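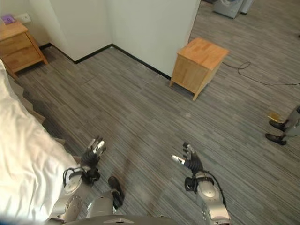
Re: Carpet cleaning dates and access to the Skindville building

Search the archive: Search this list Go Advanced

To: Building Users list
From: Facilities Office, Trorberg Center

Dear colleagues,

Thank you for the replies to our first notice. Several departments asked the same questions, so we are answering them on the list. The earlier message is quoted for those who joined recently.

> The carpets in the Skindville building will be cleaned in July.
> Please clear the floor of your room before your assigned night.
> Work begins at 6 p.m. and the rooms will be open again at
> 8 a.m. the next day. Desks and filing cabinets may stay in place.

Clearing the floor means boxes, bags, chair mats, loose cables and anything else a person could lift without help. The contractor, Medeiros, will clean around heavy furniture but will not move it. If you would like a desk or cabinet shifted, send us the room number by noon on Monday. We can handle 5 such requests per night, and they will be taken in the order received.

Room 318 has been moved to the last night of the schedule at the request of its users. The other room assignments are unchanged.

Two departments asked about the cleaning product. Medeiros will use Clekar, diluted as directed on the container, followed by a rinse with plain water. Staff who are sensitive to cleaning products may work from the Trorberg annex on the day after their room is done – please tell your supervisor in advance so that a desk can be set aside.

Stains should be reported before the work and not after it. A strip of paper tape beside the stain is enough. Please do not treat coffee or ink yourself with supermarket products, as some of them leave a residue that draws dirt back within weeks.

Worn seams and lifted edges are a separate matter and will be handled under the repair budget. Any repair above $1000 needs approval from the department that occupies the room. Smaller repairs will be charged to this office.

The corridors will be cleaned last, and the east stairs should be used that evening.

Facilities Office
Trorberg Center

Comments (3)

Does "chair mats" include the ones that are taped down? Ours has been there for years.

Reply from Facilities Office: Yes. Please lift the tape and stand the mat in the corridor, against the wall.

We have around 100 archive boxes and nowhere to put them. Request for storage sent this morning.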